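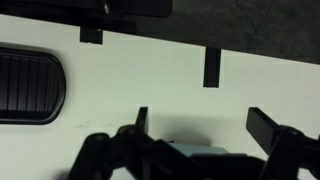

Gripper view over the white surface, fingers open, light-blue piece between them.

Cell 2 and what it did to our bench jobs
Posted in: Shop Floor / Automation at Work

tillman_a
We do kitting and small assembly. In June the company put an arm with a wrist camera on what used to be a two-person station. My job went from placing parts to watching the camera feed and clearing stops. Same pay grade, same hours. I'd like to hear from people who have had this for a year or more. What happened to the jobs next to it?
Ansel Tillman

benchrat6
We got ours through Onetti. Two people moved to packing, one left. The arm is slower than a good assembler but it doesn't go to lunch. What changed most was the talking. Four of us used to face each other and now I face a screen.

flillport_nights
Did they give you a rate for the new job? At Flillport they kept the old rate, 300 kits a shift, and then counted stops against the operator. Get it in writing what counts as your stop and what counts as the machine's.

tillman_a
Nothing in writing yet. The supervisor says stops are "shared." I had 10 one night, most of them missed picks.

Ekanayake
I'll disagree a little with the mood here. I did hand placement for six years and my wrists were shot. Now I do changeovers and teach new positions, and I go home without ice packs. If you can get onto the teaching side, do it early, before they bring in someone from outside.

benchrat6
Good for you, but there was one teaching slot here and 6 people who wanted it.

Ekanayake
Fair. We had two slots. I still wouldn't go back.

mk_fixtures
Back to the picture. Is the surface bare white like that all over? Scuffs and highlights gave our camera trouble. We put down a matte gray mat and missed picks dropped a lot.

tillman_a
No mat. I can ask. The lights over that end are pretty dim too, and maintenance says that's how the installer wanted it.

mk_fixtures
Ask the installer directly. Ours was Plilorex and they changed the lighting twice after sign-off – no charge, but somebody had to push.

flillport_nights
And write down your stops yourself, with the time and what you did. I had 2,184 lines in a notebook by the time they reviewed my rate. They changed the rate.

tillman_a
Starting a notebook tonight. I'll post again once I hear about the mat and the stop rule.

benchrat6
Ask about breaks too. Ours got moved to fit the changeovers and we only found out from the new schedule.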